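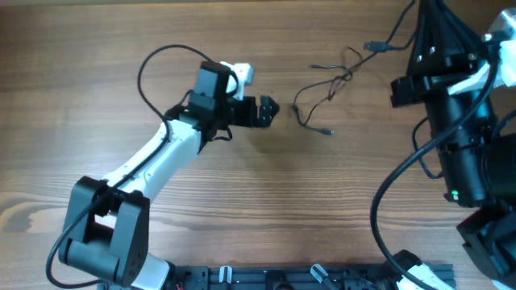 Teaching by hand and by remote – Yuto Tanabe, Rullham, 13 January 2020

Slide 1. Two ways to show an arm a task. You hold it and move it, or you drive it from a second set of controls. We tried both on the cable task.

Slide 2. By hand first. Quick to start. Trouble is, your own hands block the view, and two arms need two people.

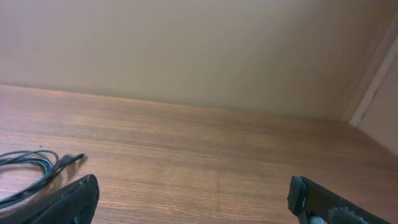 Wrist view, fingers open, cable on the left.

Slide 3. By remote. The operator works from views like this one. Ask the room where they would grip – most say the plug. Renzo went for the coil and had to redo 13 runs. Total kept: 215.

Slide 4. Slow down near the middle. Pausing is fine, but trim the pauses before training.

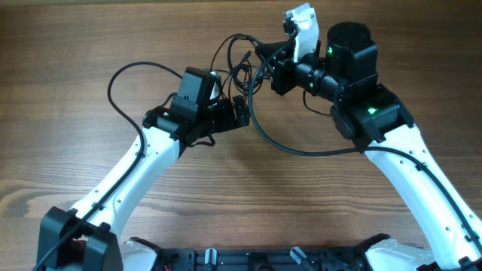
Both arms raised, grippers close together.

Slide 5. Handovers. Agree on which arm moves first and keep to it in every run. Kazimiera has the Tralitz numbers if anyone asks. Leave 10 minutes for questions.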